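List archive | Prev | Next | Thread | Search

Re: Tabletop finish under white panels
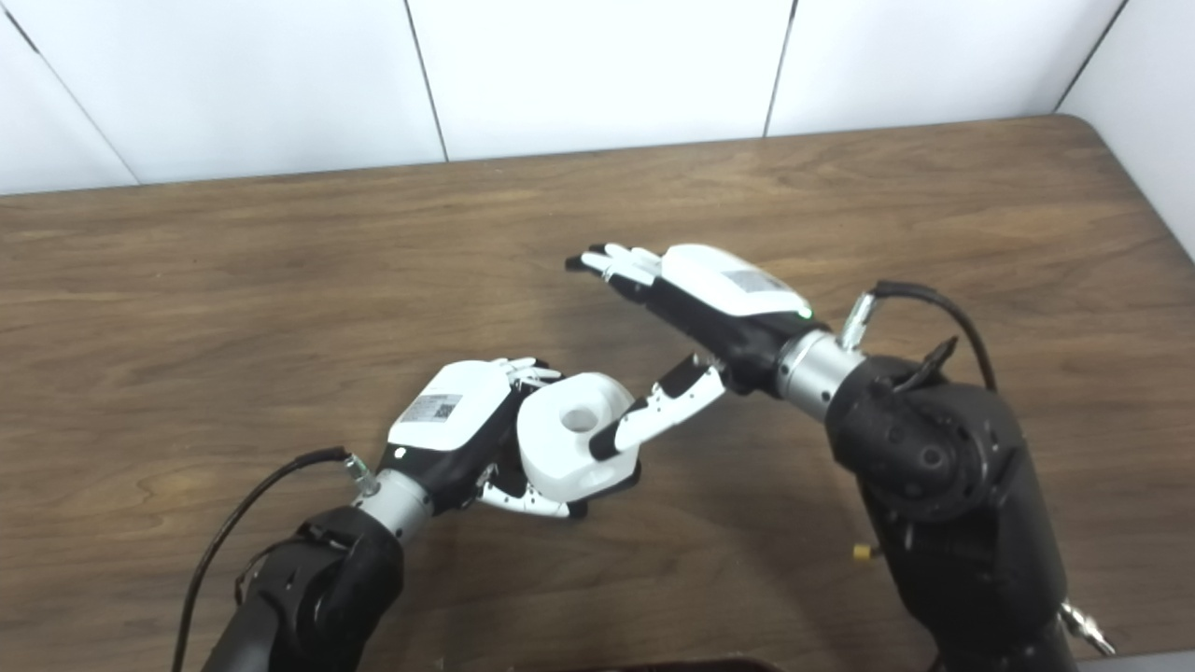 From: Mekdes Gidey
Date: 9/15/23

> Does the Hustow top need another coat before we fit the panels?
> The Gaslow sheet says 12 hours between coats.

No third coat. Ours has had 2 since July and the grain still reads clearly, dark streaks included. Grain runs mostly left to right, parallel to the back panels. Keep it that way on yours.

Panels are plain matte white. Leave the seams unfilled. Round the rear corner of the top before finishing; I used a 46 mm radius.

Offcuts are available if wanted.

Mekdes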